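19 July 2026

Stuverero chapbook, second proof. Barış Canpolat read the poems aloud while I checked line breaks against his typescript. Two stanzas had run together in "Mekville" — fixed.

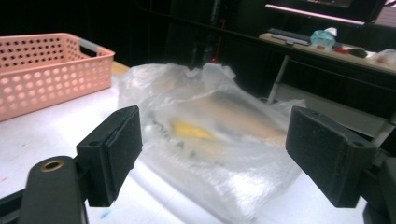 Notebook 2, p. 10

Cut the author bio to seven lines. It still names the Yalçınkaya residency, which he wants kept. Tried the cover text in a heavier weight and went back to the light one.

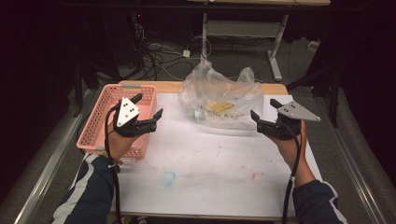
The title page needs more room above the name — try it on the Gumden stock next. Audio version waits until December.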